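Sititz SG-30 two-finger gripper — product page and safety notice

Updated 25/04/2024. Read the notice before you order pads or put an existing unit back to work. 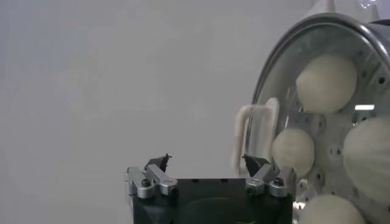

Status: on sale, with a speed limit in force until the new pad clip ships (May, see further down). Orders already placed are not affected, they go out with the limit set at the factory.

What it is

Two-finger gripper for light, soft or awkward items. Linkage fingers, dark body, black fingertip pads that swap out without taking the arm down. Fits the Plarance wrist plate directly. Other arms need the adapter, order seperately.

Stroke and force tables are in the manual, section 6. Please don't use the tables from the old leaflet, two of the columns were swapped.

SAFETY NOTICE — pad release under side load

What happened. One of our customers, Trương, runs a loading cell with the SG-30 reaching into round metal containers. On a withdraw move the right fingertip touched the container rim while the fingers were opening. The pad clip let go. The pad came off and went into the container, and the cell carried on for three more cycles before the operator, Sơn Lã, hit the stop. No injuries. Container was scratched, pad was found, one finger link bent and had to be replaced.

Why the cell didn't stop by itself. The gripper checks finger position. It does not check that a pad is on the finger. With the pad gone the fingers still reached their open position so everything reported OK. We had always treated pad loss as a wear problem, something you catch at the weekly check. That was wrong and the manual is being changed.

Cause. Hawi Gebretsadik in our test room fitted clips from the same batch and pushed the pads sideways, open and closed. Closed, they hold well past the rated figure. Open, the clip sits at a worse angle and lets go much earlier. Side load was only ever tested closed. The clip itself is made to drawing — it's the drawing that needs changing.

Which units. All SG-30 with clip type 659, the number is stamped on the inner face of the clip. Pull the pad to read it. If there is no number you have the older screwed pad and none of this applies to you.

What to do now

Stop the cell and lock it off before you put a hand near the fingers. Power off at the gripper is not enough, the arm can still move.

Check both pads. Any rocking, change the clip as well as the pad.

Look at the pivots and links for bends. Compare left with right, they should mirror each other.

Set wrist speed to 30 percent or less for any move inside a container, drum, bin or machine opening. Going in AND coming out.

Open the fingers only when clear of the rim. If the job needs them open inside, call us first.

Add a pad check at each shift change, by eye, cell locked off. Write it down.

If a pad goes missing do not restart until it is found. Not in the gripper, not on the floor — then it's in the product or the machine.

What we are doing

New clip with a second catch. Drawings done, samples on test now. Planned to ship in May, free for every 659 unit, no need to send the gripper back. Fitting takes around 6 minutes with the key supplied.

Software update for the Avura controller, stops the cell if finger current looks wrong on the closing move. It will catch some lost pads, not all. Don't rely on it in place of the shift check. Trinh Đỗ has the test version if you want to try it early.

Risk assessment template for container work has been rewritten by Yavuz Tuncer, ask and we'll send it. The old one said nothing about rims.

Spares

Pad set, pair, black
Clip 659 — withdrawn, only sold as a like for like repair till the new one is out
Finger link, left or right (say which, they are handed)
Pivot bolt kit
Adapter plate for non-Plarance wrists

Reporting

Had a pad come off, or nearly? Tell us, even if nothing was damadged. We need the clip number, which finger, what the arm was doing and the wrist speed. Keep the broken clip, don't bin it. Send to Nghĩa Lưu at the service desk, Sititz, quoting SG-30 PAD in the subject line.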